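Two-arm bottle task, leader arms or hand guiding?

uyen_ngo
Started teaching our pair of arms to put bottles in a bin and I'm already arguing with myself. On the Radon cell at my old job we just grabbed the arm and dragged it through the motion, saved the points, done. Now I'm on leader arms (you move a small copy and the real one follows) and my demos look like a drunk raccoon did them. Is it worth sticking with? I've got 60 episodes so far and I'd keep maybe half.

maxi_bermudez
Stick with it. Dragging the arm is great when the part is always in the same spot. Bottles never are! Also, if you're holding the arm, your hands end up in the camera view and the policy learns from pictures with hands in them.

plamus_fan
Gonna disagree with Maxi a bit. We hand guide everything at Wundevcombe and mask out the person later. It's extra work, sure, but you can feel contact through the arm, and with leader arms you feel nothing. I crushed so many cups before I gave up on remote.

maxi_bermudez
Two arms though? You need both hands on one arm to guide it nicely. Who's guiding the other one?

plamus_fan
Ok fair, we only have the one.

uyen_ngo
Yeah it's the two arm part that kills me. I keep moving both at once and they get in each other's way over the bin. Do you record one side and then the other, or really both together?

raquel.m
Both together, but let one rest while the other grabs. Slow down more than feels normal. My first 8 sessions were useless because I was rushing, and every pause I made to think got learned as a pause too. Decide which bottle you're going for before you hit record.

And mix up what's lying around. I leave tools on the floor with the bottles so it has to learn what's trash and what isn't. Current setup:
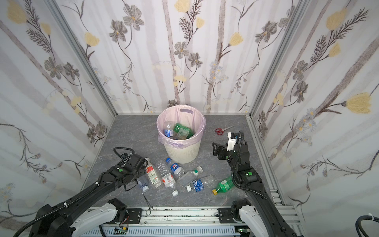 d_brandao
Laurinda told me she stopped using the scattered starts for the first 2 days of recording and only brought them in once the single bottle grabs were clean, and her success rate went up a lot.

raquel.m
Hmm, I tried easy first and got a policy that only liked the middle of the floor. Took ages to train that out. I'd go messy from the start and just record more.

d_brandao
Could be your camera angle. She's on Quintana mounts, pretty high up.

uyen_ngo
Ok, I'm tossing the bad half and redoing it slowly, one arm at a time moving. Raquel, do you keep the episodes where you drop one and pick it up again?

raquel.m
Keep those! Just cut the ones where you gave up.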